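Saturday, November 15, 2025

Shoe rack task, Skunen policy. Retrained overnight on the September demos plus the new batch, 600 total. Action chunk cut from 30 steps to 5. Killian Pichon ran the resets, I logged.
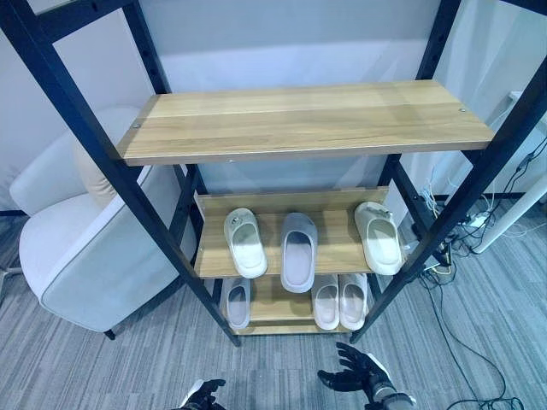 Slides on the middle and bottom shelves, top shelf clear, both hands in view.

Shorter chunks react faster when a slide shifts in the grip, but the arm hesitates more on approach. Bottom shelf is still the weak spot — the front upright hides part of the left slide and the grasp point drifts toward the post. Tried 2 head pitch settings, no clear winner.

Next: rerun with the Boler baseline on the same layout, then chunk 30 again for comparison.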